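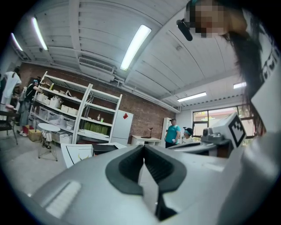 2 Apr 2025

Okay, chores again. Lorente asked for a straight answer on whether the Staltero policy can tidy a shelf yet, and my answer is "sort of, if you're patient and the bins don't move." We're at 1,009 demos now with the hand-held grippers, and 700 of those are plain pick-and-place, so of course that's what it's good at! Picking up a box: fine. Putting it back where a person would put it: ugh.

What still bugs me is anything soft. Bags fold over the fingers, the policy thinks it has let go, and then it backs off and drags the whole thing with it (I watched it do this 3 times in a row before lunch and finally just hit stop). Tried slowing the release way down. Helps a little, but now one bag takes longer than it takes me to do the entire shelf, coffee in hand.

Two-handed stuff is better than I expected, though. Holding with the left and pulling with the right looks almost natural when the demos are clean. When they're rushed it copies the rush, so please, everybody, slow hands and a real pause before you open the fingers. Also wipe the marker cubes, we lost 4 takes to smudges. 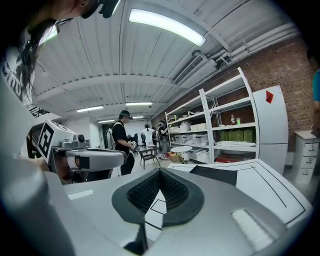 Rocío Villanueva read this over and thinks I'm being too kind to it: a chore only counts as done when you can leave the room, and she wouldn't leave the room. Fair. She'd rather we drop shelves for a week and do nothing but bags, and she wants the Skikley pads swapped in first.

To do: order pads, re-cut the bag takes, tell Lorente "not this April."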